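Subject: Re: [table-crafts] Foam letters on cloth, and where to put the food

Hello all,

On 2023-09-05, a list member in Zunham wrote:

> We are preparing a small breakfast table for the open day at Grurkholm.
> I want to hang a cloth behind it and put big soft letters on it, but I
> am afraid that the letters will pull the cloth down. Also, should the
> cloth be ironed flat? And which color? We have black and we have
> a kind of gray. The table is light wood.
>
> Second question: is it better to use one big plate or many small ones?

I will answer in the same order, and I hope my English is clear enough.

Take the black one. Foam letters are usually in pale colors, and on gray they become a little tired. We tried gray in February for the Sivden table, and from the door it was hard to read the word. With black I could read it from the far end of the corridor. Foam weighs very little, so it will not pull the cloth down if the top edge is fixed well. Use 2 pins for each letter, one high and one low, otherwise the letter turns around when somebody opens the window.

I would not iron. Soft folds look nice behind a table, and a flat cloth shows every small crease from the cupboard. Only be careful that a fold does not come in the middle of a letter.

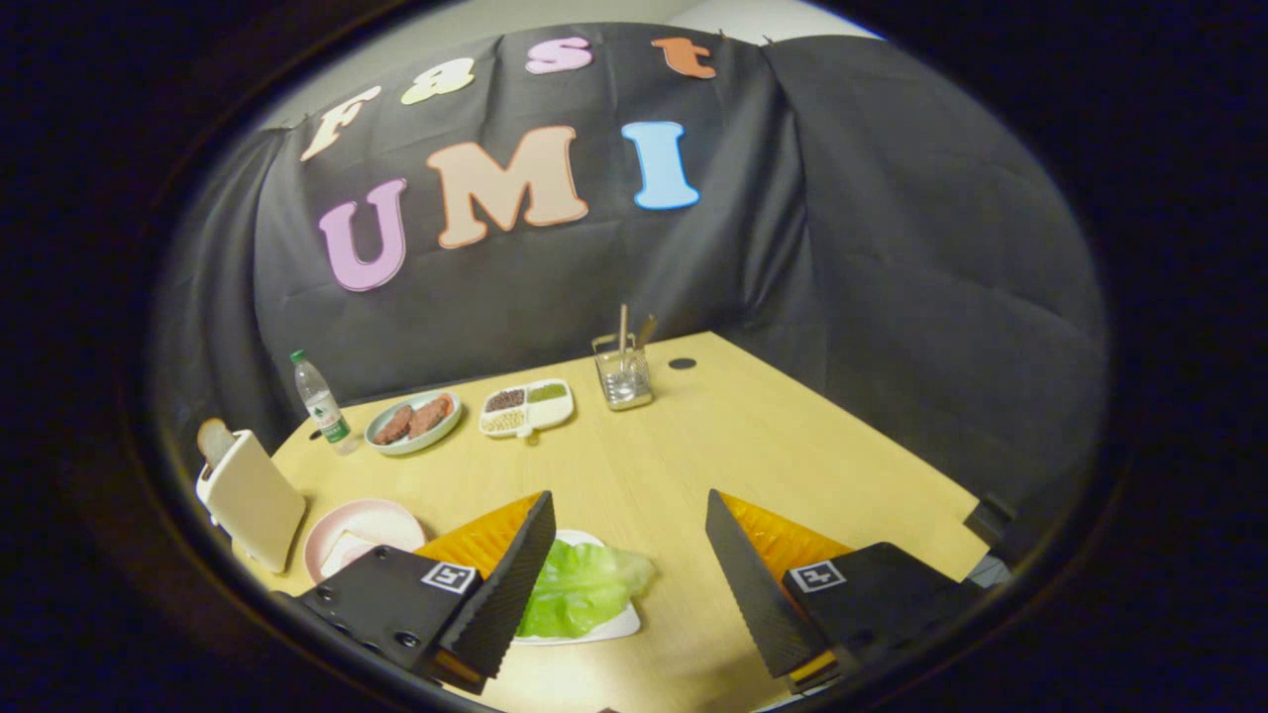 For the second question, I prefer several small plates and one tray with compartments. The tray is very practical for grains and other small things, because they stay separate and people can see what there is. Patties can have their own plate, a round one in a quiet color. The toast should stand up, it becomes soft if you lay the slices on each other. Chopsticks and the other tools can go in a clear glass. Put it toward the back, so that no sleeve catches it.

Leave free space at the front edge. I leave 40 cm if the table is 80 cm deep, but this is maybe too much for you if many people come.

I bought my letters at Lu, in the craft corner. They were sold in bags of 7 and I had to buy a second bag for one missing letter, so please check your word before you go to the shop.

How long is your cloth? If it is shorter than the wall, I can explain how we made ours longer.

With kind regards from Sivden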